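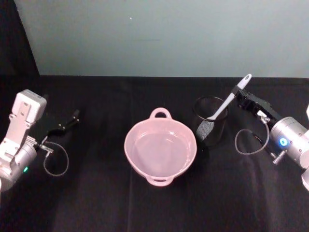
Category: Workshop & Industry

The Tirkon bench is a two-arm cell built to practise kitchen jobs, and most of the labour that goes into it is housekeeping. The staff at Stenon, who look after it, say a good day starts with a screwdriver and a lint roller.

Cables come first. Each arm has a thin grey lead hanging in a loop at the wrist. Too short and it tugs on the connector when the wrist turns. Too long and it catches whatever is on the table. The crew sets the slack by hand, then runs both arms through their full travel at low speed.

The cloth is pulled straight next. Black was chosen because it gives off little glare, but it creeps toward the front over a shift and has to be dragged back. 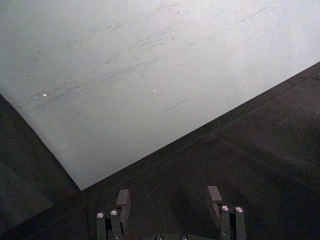

Then the grippers. The screws on the fingers are checked every 600 cycles, and the pads are wiped down at the same time. A loose pad is hard to spot by eye. It usually shows up as a dropped spoon - or a spatula that swings in the grip. The wrist cameras are checked in the same round, as a small knock can put the view off centre.

The log stood at 3409 cycles when we visited. The worst fault so far came in July, when a worn connector stopped the left arm and the spare took nine days to arrive. There are now two spares in the drawer.

The last check is a plain one. The right arm takes hold of a spatula standing in a mesh cup, and if the grip is square the cell goes to work.

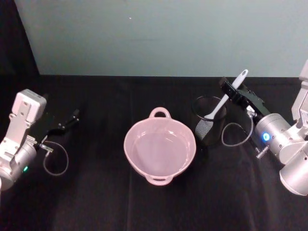 The right gripper closed on the spatula handle at the Tirkon bench.

Comments

nanent314: We had the same connector trouble. A dab of colour on the collar shows if it has backed off.

millhand: What do you use on the pads? Ours go shiny.

Contact us | © Han Magazines 2021 | Back to top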